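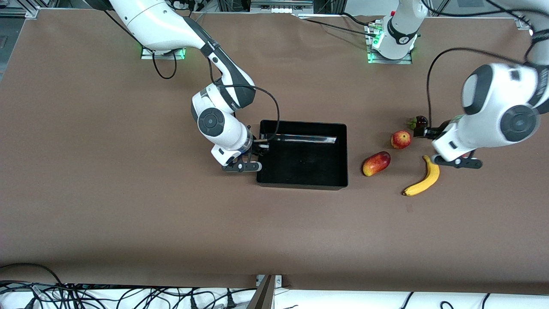 Funmilayo Igwe wanted to know if the mango really has to wait outside the tray with everything else, or if it can go straight in while you sort out the apples. It can wait with everything else! Get the whole lot out on the table first and leave the tray empty until step 6. I know it feels like an extra step, but I've filled mine the other way plenty of times and I always end up digging the mango back out from under the bananas.

Section 2. Setting up the Bako as a fruit tray

This section is for the plain Bako, the shallow black one. If you have the Ramen, with the deeper sides and the lid, skip ahead to section 4. You can stack fruit in a Ramen (within reason) and you really can't in a Bako.

Before you start

You'll need the tray, a soft cloth, dish soap, and whatever fruit you have in the house. I set mine up with a mango, an apple, a banana, that kind of thing. Nothing fancy. Put the fruit on the table beside the tray, on the side of the hand you use most. For me that's the right.

1. Peel off the film if your tray still has it. Start at a corner and pull slowly. Mine came off the floor of the tray in one go and then tore into ribbons on the walls, so keep a fingernail handy.

2. Wash the tray in warm soapy water and wipe it with the soft cloth. No scouring pads, please. The walls are glossy and they show everything -- crumbs, thumbprints, the works.

Caution: Don't put the Bako in the dishwasher. The Flerkska liner can go in on the top rack, but the tray can't.

3. Dry it all the way, corners included. Water likes to sit in the corners, and the skin on the bottom of an apple goes soft fast if it's parked in a puddle.

4. Pick a spot. You want a flat table or counter, out of direct sun, and at least 8 inches from the stove. I had mine next to the toaster for most of September and the bananas went from green to freckled before I'd even noticed. Any flat surface is fine. Scuffs don't matter, and if your table covering has a few wrinkles in it, just check that the tray doesn't rock when you press on opposite corners.

5. Decide about the liner. The Flerkska liner is sold separately and I go back and forth on it. For peaches and ripe mangoes, yes, lay it in with the bumpy side up. For apples and oranges I leave it in the drawer. If you do use it, push it right up to the walls and smooth it out from the middle.

6. Now the fruit. Heaviest goes in first, so that's usually the mango. Lay it on its side along one of the short walls. Apples next, stem up, with a finger's width between them.

7. Bananas go in last, or not at all. If you do put them in, set them with the curve up, like a little bridge, so only the two ends touch the tray. If I've got more than one I hang them on the Bremlow hook instead and keep the tray for everything else.

Note: One layer only. The walls are low, and a round apple sitting on top of another round apple is going on the floor sooner or later -- ask me how many I've picked up from behind the fridge.

How much fits?

A Bako holds around 4 medium apples plus one mango, with room to get your fingers in between. If you have to push to make the last one fit, leave it out and eat it.

Day to day

Give the fruit a quarter turn every 2 days. It takes no time and you'll find the soft spots while they're still small enough to cut out. Move anything that's going soft to the fridge or the blender. I don't bother turning citrus.

Wipe the tray whenever it's empty. If it gets sticky (mango juice is the worst for this), lay a damp cloth over the patch for a few minutes and then wipe. It should lift without scrubbing.

If the tray slides around

Check the underside first. There should be a small rubber foot at each corner, and they do come off in the wash. Spare feet are part number 214 on the Bremlow parts list, and you can order a single one if that's all you're missing. Clean the corner with a little rubbing alcohol, let it dry, press the new foot on hard, and leave the tray upside down overnight before you put any fruit back in it.

Liner care and the stain chart are in section 3.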